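Two arms, one workbench: building Miranda in Vondinton

June 2025

Lech Makowska keeps the real parts of his robot on a steel shelf at Lilusis, the shared workshop in Vondinton where he rents a bench. One arm is finished to the elbow. The other is a box of motors and a drawing. The base is on casters under the bench with a dust sheet over it.

The full robot, which he and Leonilde Peixoto call Miranda, so far works only on a computer. Makowska does the metal and the wiring. Peixoto writes the software and looks after the simulation, a set of rooms she named Cillotness.

"We started with the hardware and that was a mistake," Makowska said. "I built a shoulder bracket, it looked good, and then we found the arm couldn't reach a door knob without the base being almost in the doorway. I had to cut it up."

That was in December. Peixoto had already been testing a single arm in a simulator and suggested they put the whole robot in it before he made anything else.

"I told him, give me the measurements and don't touch the saw for two weeks," she said. "He lasted maybe one."

The goal is modest. They want a two-armed robot on a wheeled base that can go up to an ordinary inside door, turn the knob and pull. Makowska's mother has arthritis in both hands and finds round knobs hard. He said he knows a lever handle would fix her problem for the price of a lunch, and he has already fitted them at her house. The knob stayed on as the test because both of them had become interested in it.

Peixoto does most of her work in the evenings. She changes something in the control code, runs a batch of attempts and looks through the camera views the next morning. Her last long batch was 2,925 attempts at a single door. In 205 of them the fingers got hold of the knob and turned it far enough to count.

"That's bad," she said. "But the batch before was eight, so I was pleased."

Most of the failures are dull ones, she said. The fingers close too early, or they close on the plate behind the knob. Sometimes the wrist reaches the end of its travel and the arm goes the long way around, and the gripper ends up nowhere near the door. She watches those too. A bad wrist position in the simulator usually means a change to the part Makowska is about to make.

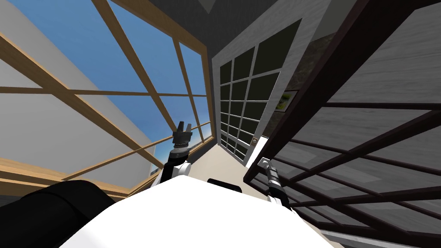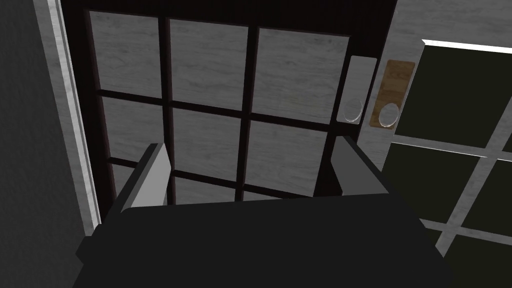
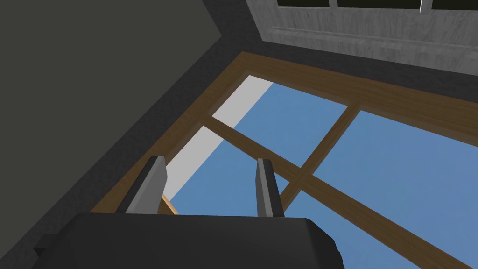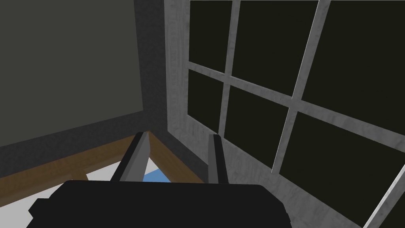

Rendered views from the simulation, each with at least one of the robot's grippers in it.

The room has doors and windows with a lot of small panes, and Peixoto was asked whether that was on purpose. She said the furniture and fittings came out of a free library and she took what was there. The panes did turn out to be useful. Her early software used the straight lines on a door to work out how far away it was, and it got confused by anything else with a grid on it.

"A window with bars across it looks a lot like a glass door if all you're doing is finding lines," she said. "So I kept them in. If it can tell them apart in there, my kitchen should be easy."

She does not spend time on how things look. Surfaces are whatever texture came with the model. Makowska finds this harder to accept.

"There's gray wood in there that I have never seen on any tree," he said.

They disagree about the fingers as well. Makowska wants to keep them flat and plain, with rubber glued to the inner faces, since he can make a new pair in an afternoon. Peixoto would like a curved pair shaped for a knob. She admits they would be worse at everything else. For now the flat ones are staying, and she has agreed not to bring it up again until the second arm is built.

The two met at Lilusis, where Peixoto had come to use the laser cutter for a set of shelves. Makowska was trying to get two motors to turn at the same speed and swearing at them in Polish. She asked what controller he was using. The shelves were finished several months later.

Neither of them works with robots for a living. He repairs commercial ovens and she does billing software for a water company. Both said they had been asked whether they plan to sell Miranda, and both said no. Makowska is keeping the receipts in an envelope and has not added them up.

Asked what other people starting a similar project should do first, Makowska said they should measure their doors. He measured the ones in his own apartment and found that no two knobs were at the same height. Peixoto said to save every setting with every batch of runs. She lost a week of results in the spring by changing the friction on the fingers and forgetting what it had been.

The next job is the wrist on the finished arm. The simulator says it needs more travel than the current joint gives, so Makowska has ordered a different bearing and will turn a new housing for it on the Lilusis lathe. Peixoto plans to move the door knob a little in every run so the software stops depending on one spot.

"Then we bolt the arm to the base and try it on the supply closet," Makowska said. "It opens outward and the knob is loose already. If we pull it off I'll put it back on."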